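Okay, a few posts on the Giltuvton talks, as I've been following them since December and my replies are full of questions I'd love to answer properly. Bear with me, I do go on!

Foreign minister Tülin Kozan and her counterpart Rainer Rothe sat down for 3 hours this morning. It's their fourth meeting, and the first one with the river ports on the table.

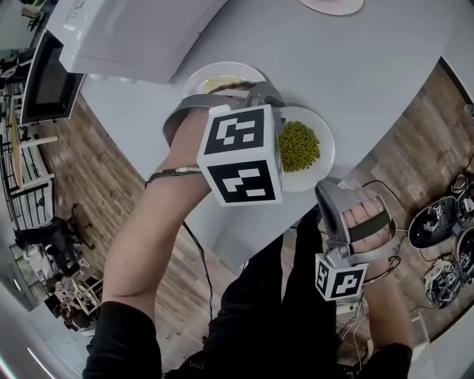
The ports matter more than people think. Collow wants its barges cleared in 27 hours instead of 38, and Rothe's side has been asking for shared inspections in return (a fair ask, if you want my two cents).

Kozan called the mood "friendly and frank," and I'm choosing to be cheered up by the friendly half. Visas got pushed to the next round, sadly. I know a lot of you with family in Traller were hoping for more.
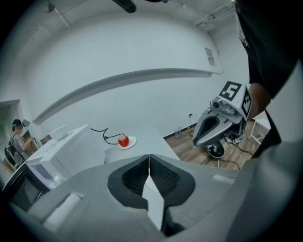
Red apple on a white plate.

Wiebke Seidel asked me if there'll be a joint statement. They say tonight, so I'll be up with the kettle on, and I'll post it right here.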